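Is a faint line on a home flu test still a positive after six days?

Posted by virdale_mom

Hi everyone, hoping somebody with a bit of lab background can set me straight. I came down with the flu last week (fever, aches, the whole miserable package) and tested positive at home on the first day with a line so dark you could see it from across the kitchen. I'm on day 6 now, the fever is gone, and I feel mostly human again, but this morning I still got a faint line. My office in Giston would like me back and my mother-in-law is supposed to visit – she's 838 miles away, so she'd like to know before she packs the car! Does faint mean I'm still catching, or is it just leftovers?

Shevchuk

So glad you're on the mend! I worked in a hospital lab for a good while, so let me try. The home strips look for a protein from the virus, and they need a fair amount of it before any line shows up at all. That makes them different from the PCR test at a clinic, which copies the genetic material over and over and can pick up scraps long after you've stopped being a danger to anybody. A faint line on a strip means there is still some protein in your nose. It can't tell you whether the virus is alive, but I'd treat it as "maybe" and keep my distance from anyone older.

One more thing, and I say it with love, please don't read too much into how dark the line is from one day to the next. How well you swabbed changes it a lot. To give you an idea of how much room there is, if one sample has 1000 units of protein and the next has 280, that's less than a third, and you might hardly notice it by eye.

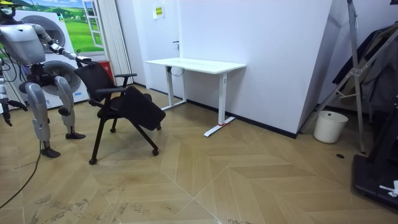 For work, I'd go by how you feel plus a full day with no fever and no fever medicine, and wear a good mask for a few days after that. For your mother-in-law I'd wait a little longer, and if she has heart or lung trouble, have her call her own doctor first.

Drurier

faint line = positive, says so on the leaflet in the box. Mine hung on for over a week and my wife never caught it, so who knows. Feel better soon and drink your tea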